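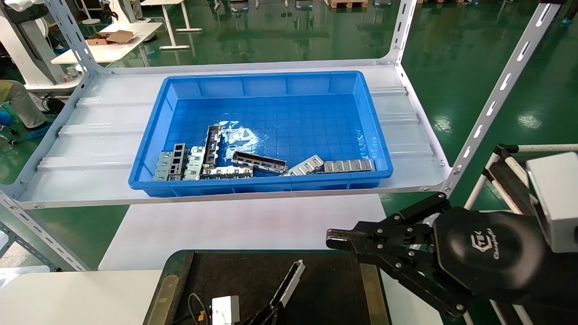 The parts tray on its shelf, with one of the grippers at lower right.

Robotics Club: Parts Sorting

The club's August project is parts sorting. The task is to take metal connector housings out of a blue tray one at a time and set each one down facing the right way. Members have been split into two teams, Plaslow and Flurix, and both work from the same parts list.

Sheet metal has been harder than the foam blocks used in the spring. The housings are thin, they catch on each other, and the shiny ones reflect the overhead lights, which confuses the vision software. Plaslow has been working on lighting and camera settings. Flurix left those alone and spent its time on the approach angle, so that the fingers close on the long sides of a part and stay clear of the cut-outs.

Lộc Huỳnh, who keeps the run log, has 104 attempts written down so far. Most of the failures are in the first stage, when the fingers push a part against the tray wall before they have a grip on it. Slowing the last part of the approach helped – the teams are still arguing over how much.

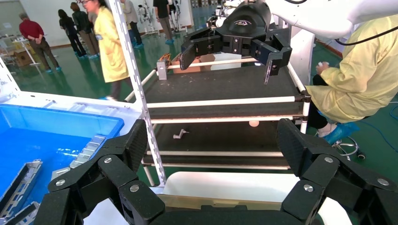 Two arms can now work at the same time without waiting for each other, as long as each stays on its own side. The handover from one to the other is not ready. Flurix has a version that runs in simulation and will try it at low speed first. Please stay behind the floor tape while that is going on, and put on shoe covers before you come in. Spares are in the bin by the door.

The showing for families is on Wednesday at 6 in the main lab. Each team gets 30 minutes, including setup. Trương will run the schedule, and anyone who wants to help with the setup should let him know beforehand.

The next project uses the Kurkon kit, which has softer parts and a smaller tray. Members who missed the sign-up can still add their names to the sheet. Gripper batteries go back on the charger at the end of every session.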